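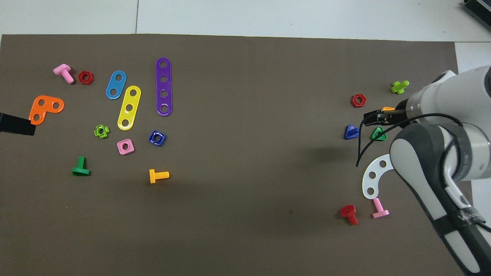 Plastic nut-and-bolt construction sets

A plastic nut-and-bolt set (I grew up calling them "bolt toys," and I still do) is a construction toy made of oversized bolts, nuts and flat plates with holes in them. You push a bolt through a hole, spin a nut onto the other end, and two pieces have become one. I've been collecting and cleaning up these sets for years, so this entry leans on my own shelves a good deal, with corrections from Shona Gourlay, who knows the older boxes far better than I do.

Names

Sellers can't agree on what to call them. I've seen "nuts and bolts builder," "junior mechanic" and "screw blocks" on boxes with practically the same contents. My first was a Vositz tub of 126 pieces, and the lid just said BOLTS in big letters, which I kind of love.

Bolts

The bolts are the heart of it! They have chunky threads that a small hand can feel, and heads big enough to turn without a tool. Square heads are easy to hold still while you turn the nut. T-shaped and cross-shaped heads give you more to grip, and younger kids usually go for those first. Pink, green and yellow or orange are all common colors, and in most sets the color has nothing to do with the size. Kitau is the exception on my shelf: in the Kitau boxes each color is its own length, so sorting by color does half the work for you.

Nuts

A basic box has square and hexagonal nuts. Fancier ones add triangles, cones and little flower-shaped connectors with a hole through the middle. Cone nuts look great as a rocket nose or a hat, but they're slippery to tighten, so I save them for last. Try every nut on every bolt before you buy a used set. Threads differ between makers, and a Suksawat nut will start happily onto a Kitau bolt and then jam after a turn or so.

Plates and strips
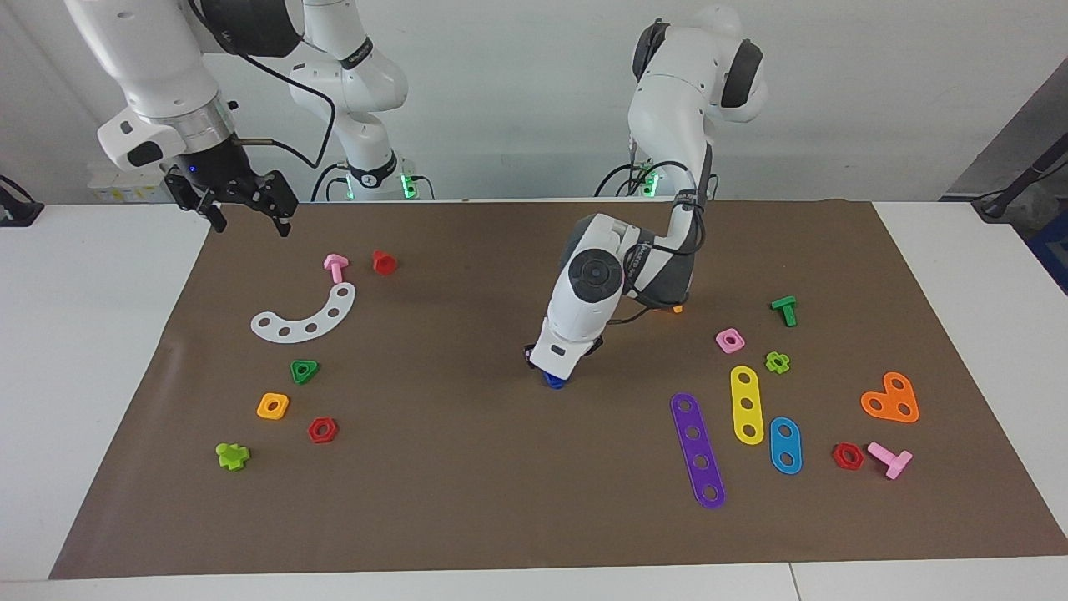

These are the flat parts, and they decide what you can build. Short strips with two or three holes make brackets and arms, and the longer ones make ladders, wings and the sides of trucks. An L-shaped plate gives you a corner. The curved strips are my favorites (wheels, smiles, rainbows, you name it) and also the ones most often missing from a secondhand box, so grab them when you see them.

Play and sorting

Spread everything out on a big mat before starting. Digging in a tub is half the noise and most of the arguing. For a first session with a small child I put out no more than 34 pieces and keep the rest in the closet. Matching nuts by shape is a good warm-up, and plenty of three-year-olds will do that and never build a thing, happily.

Care

Warm water, dish soap and an old toothbrush for the threads. Let everything air dry on a towel, bolts lying on their sides. I don't use the dishwasher after what it did to my Prolness strips, which came out bent like potato chips.

See also: wooden workbench toys, peg boards, threading beads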